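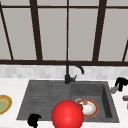 **Soup Swap is back!**

What a turnout in October! We had 30 households signed up for the Bradatero Street soup swap, and 241 tubs went home with new owners by the end of the month. If you missed it, the idea is simple. Cook one big pot of something you like, portion it up, leave it on your doorstep on your collection day and get a mixed bag of other people's soups in return.

The leek and barley went fastest, closely followed by a smoky bean one made from an old Lambrakis cookbook (recipe on the back page, and do try it with the orange peel – it sounds odd and tastes wonderful). There was also a beetroot soup so good that we've had four separate notes asking who made it. Own up, please!

The next round opens on November 3, 2020. We've got room for 20 more households, and the route now takes in Volorau Close and the flats behind Wesora Court.

A few bits to remember. Label every tub with the name of the soup, the date you made it and anything people might be allergic to. Leave a bit of space at the top, as soup swells in the freezer. Rinse your empties and put them back out with your next batch. 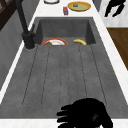
**Do I have to make a vegetarian soup?**

Any kind is welcome, as long as the label says clearly if there's meat or fish in it.

Sign-up slips go in the box at number 391. Get those big pots out!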